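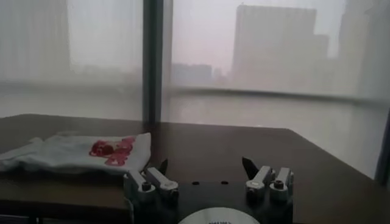
Wullum Residents' Board > Money and Bills > Service charge up again, anyone else?

tannoy_tim
Opened the envelope from Koskela this morning. Service charge is up by 261 quid for the year, and the breakdown has a line called "sundry communal provision" which I take to mean biscuits. Has everyone had the same or have I been singled out for my personality?

Liudmyla Boiko
Same here. The biscuits must be very good.

gravel_pit
Ours went up less, but we're in the low block with no lift. Lift contract is the big one, look at page 2. They moved it to Sostex in March and the price went up while the lift went on stopping at four whenever it felt like it.

tannoy_tim
Page 2 of mine is page 1 again.

Sheyla Alvarado
You're entitled to ask for the summary of costs in writing, and after that you can ask to see the invoices. I did it at my last place, Fandport. Took them ages and they sent me someone else's drains, but the next bill was a bit more careful. Don't ring. If you ring they say "I'll pop a note on the system" and the system eats it.

gravel_pit
With respect Sheyla, I've done the invoices thing and it was a waste of an afternoon. You get a box of paper, a chair with one arm, and a young man who doesn't know either. Better to get enough flats together and go for the right to manage.

Sheyla Alvarado
And who does the managing? You?

gravel_pit
I didn't say me.

mrs_pell
We had window cleaning on ours at 972 for the block. I've lived behind these windows for years and I keep the nets drawn, so I suppose he could be out there every day and I'd never know. Has anyone seen him?

tannoy_tim
I saw a rope once.

Liudmyla Boiko
I'm with Sheyla, write first. Right to manage needs half the flats to join in and we couldn't get half the flats to agree on a doormat. I'll do the letter tonight once I've got the ironing off the table. If anyone wants their flat number on it, message me before nine.

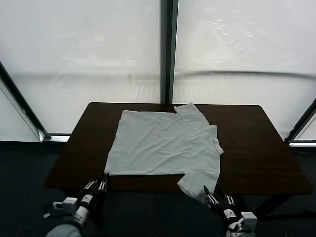

mrs_pell reckons we should ask for the reserve fund balance in the same letter, she messaged me about it just now, and I think she's right. Last year's accounts had it on a separate sheet that half of us never got.

gravel_pit
Fine, put me down. I still say it's a waste of a stamp.

Liudmyla Boiko
It's an email.

tannoy_tim
Put me down too. Ask about the biscuits.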